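What the second arm really costs

By the time Samina Bugti got the quote down to a number she could say out loud, it was already July and the budget was due in August. She runs operations at Rerkthorpe, a repair and refurb shop that puts hand tools back into circulation. Thirty-five people, one loading door, not much slack.

One robot arm on the floor already. She wanted a second.

"Everyone asks what the arm costs," she says. "The arm is the easy line. It's on the first page. I want to see the page with the grippers on it."

Fair point. Three bids came in and no two of them counted the same things. Meltberg quoted the arm, the stand and a controller, then put training on a separate sheet. Kushnir rolled everything into a lease. A third seller sent a brochure and a phone number, and did not make the next round.

So she built her own sheet. Arm. Fingers. Spare fingers. Wrist camera. Bins. Cable. Floor work. Power. Hours for the people who teach it, hours for the people who clean up after it. The last two lines were bigger than she expected and she has stopped apologizing for them in meetings.

Fingers first. They wear. Rerkthorpe now budgets $1,822 a year for gripper parts on one arm, and will double it if the second goes in. Bugti says the first year's figure was zero. Nobody had thought to put it in.

Then bins. Sounds silly, bins. But the arm has to find the tool against whatever it is sitting in, and changing the bin half way through a training run means doing part of that run over. Buy the lot at once, she says, same color, same mold, and keep extras on the shelf.

Then the floor. Yurii Bilyk has planned small automation cells for eleven years and his advice is to walk the site before signing anything. He brings a level and a flashlight. Is the floor flat, what happens at the corner, is there an outlet that isn't shared with the compressor. He has seen a purchase held up for weeks over a drain.

"People measure the arm's reach and forget the person's," Bilyk says. "Somebody has to get in behind the thing with a broom."

He also pushes buyers to ask for a trial on there own parts. Not the seller's demo blocks. Your parts, with your grease on them. Screwdrivers turned out to be a decent test at Rerkthorpe – long, thin, a shiny shaft at one end and a fat grip at the other. Where the fingers close matters a lot. Bugti asked each bidder to handle the same set, and wrote the result next to the price.

Lease or buy? Depends who you ask. The Kushnir lease came to $1,529 a month with service included, which looked steep until she added up the call-outs from last year. Buying is cheaper over a long enough stretch if nothing breaks. Things break. Bilyk leans toward buying the arm and leasing nothing but the support, though he admits plenty of shops can't get the cash out the door in one go.

Software is the line where he gets short with people. Ask what happens when the license runs out, he says. Ask if the recordings you make on your own floor stay yours. Get it in writing. One client of his, at Venolby, paid for the same setup work twice after a supplier changed its terms, and the second bill landed after the budget was closed.

Rerkthorpe has not signed yet. The sheet is on its fourth version and the Meltberg offer is ahead, mostly on spare parts, which ship in 2 days. Bugti wants the training hours pulled into the main price before she takes it upstairs. She has asked for that twice.

If the answer is yes, the order goes in before the end of August. If it's no the first arm gets new fingers and a longer shift, and she starts the sheet agian in the spring.
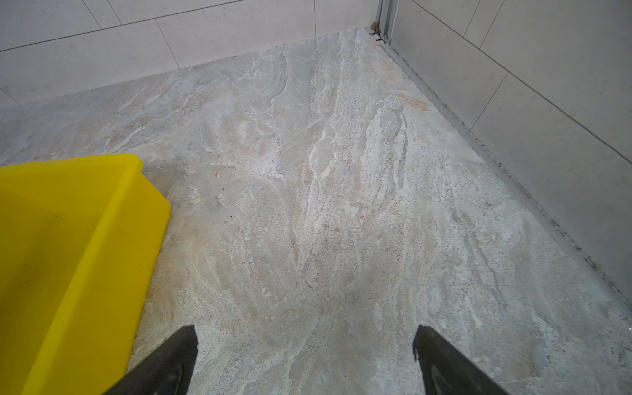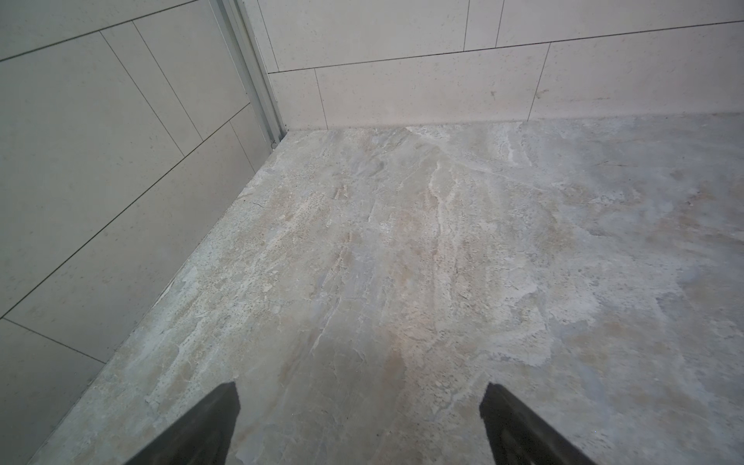
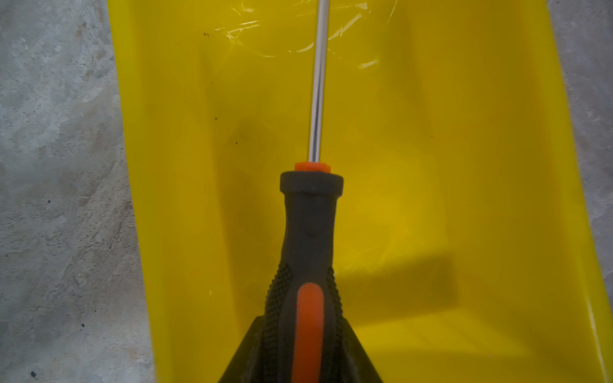
Gripper fingers at work: open over the floor in the first two pictures, closed on the handle of a screwdriver above a yellow tray in the third.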